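# Why does a marker dry out but a pen doesn't?

I love this question, because I once left a marker open all night and got a very scratchy picture of a whale the next day!

Inside a marker there's a soft, spongy stick soaked with ink. The ink creeps down to the tip — a bit like juice climbing up a paper towel. Leave the cap off and the wet part of the ink floats away into the air. No wet part, no line.

A ballpoint pen works another way. It has a tiny ball at the end, and the ball rolls when you write and picks up thick, sticky ink. Thick ink dries slowly, and the ball covers most of the hole, so not much air gets in.

So how do I keep mine? In a paper cup! I got the idea at the Drumik craft club, where every table has one.

A pen, a marker and a white paper cup: 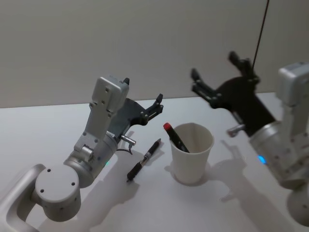
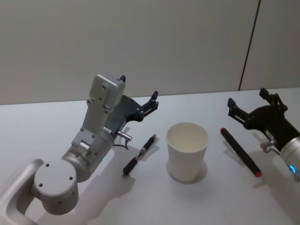 Now you try. Find an old marker (ask first!) and leave the cap off. Draw a line every hour and write the time next to it. When does the line start to look pale? Mine took 18 hours — yours might be quicker.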